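Section 9. Staffing and duties at the Pulari sorting bench

9.1 Scope

This section applies to the returns line at the Irninholm site, where used building bricks are sorted, checked and bagged for resale. It covers the change from hand picking to the Pulari arm and sets out what bench staff do before, during and after a run. Maintenance of the arm is covered in the Fumorik service sheets kept with the control cabinet.

9.2 What changes for bench staff

Before the changeover, each sorter picked, turned, checked and placed every brick by hand. The arm now does the picking and turning. Staff load the bench, clear faults, and decide on any brick the arm sets aside. Two sorters per shift are still required. One may cover both benches during breaks, for no more than 28 minutes at a time.

Rest breaks are not tied to the run counter. A sorter going on break presses HOLD and leaves the bench. The arm stays where it stopped until RESUME is pressed.

Note: Pick totals shown on the Peixoto panel belong to the bench. Shift leads must not use them in individual reviews.

9.3 Before the run

1. Check that the HOLD lamp is lit.
2. Wipe both finger pads with a dry cloth. Do not use solvent.
3. Tip one scoop of bricks on to the bench and spread them by hand. Stacked bricks can be picked, but they slow the run.
4. Break apart any bricks that are pressed together. The arm does not separate them.
5. On the panel, select the batch size. The standard batch is 168 bricks.
6. Step back behind the floor line and press RESUME.

Caution: Keep hands off the bench while the HOLD lamp is out. The arm moves at 80 per cent of full speed during picking and does not slow down for a hand.

9.4 During the run

1. Stay within reach of the HOLD button.
2. Watch the wrist view on the panel. A brick should sit between the fingers with one pad on each side wall.
3. If a brick is gripped across a corner, press HOLD, take it out and put it back flat on the bench. 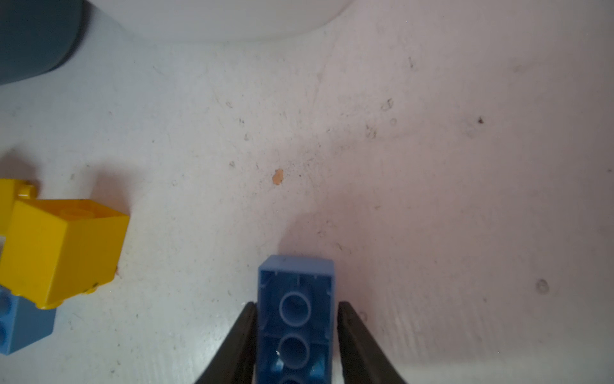
4. If the same fault comes up on three picks in a row, stop the batch and call the shift lead -- do not keep restarting it.
5. Place set-aside bricks in the check tray. Look for cracks, bite marks and colour fade, and enter the result on the panel.

Note: The sorter's decision on a set-aside brick is final. The panel may show a suggested grade, which can be overruled without giving a reason.

9.5 After the run

1. Press HOLD and wait for the lamp.
2. Brush the bench top. Dust and crumbs build up quickly with used stock and should not be left for the next shift.
3. Empty the check tray.
4. Write any stoppage longer than five minutes in the bench log, with the time of day and the fault code if one was shown.

9.6 Training

Sorters moving over from hand picking work their first nine shifts alongside a trained operator. Hand picking skills are kept up with one manual batch a month -- the site returns to hand picking whenever the arm is out of service.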